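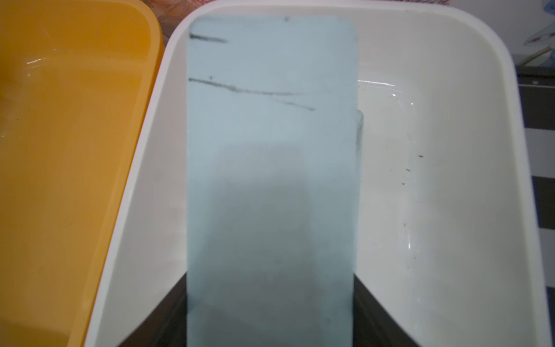

A yellow container and a white bin, both plastic.

Lumton should drop its rule that household plastics be sorted by resin code. The code identifies a polymer. It says little about whether a local plant can sell the bale. Color, wall thickness and additives matter as much, and the stamp records none of them.

The city has four collection streams and buyers for two. The rest goes to the Lernier transfer yard, where storage is billed per 1000 pounds — a cost the January budget left out.

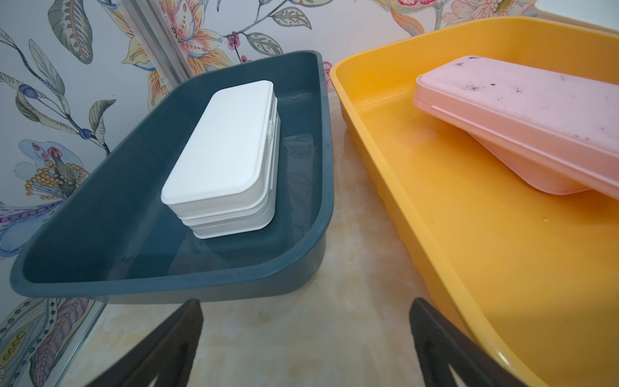
Stacked white container in a blue tray.

Sorting by shape is cruder and works better. Tubs and bins go in one cart, bottles in another, film in neither. Flovach has run its carts this way for five years. Residents there read one label, and the plant does the polymer separation optically, at line speed.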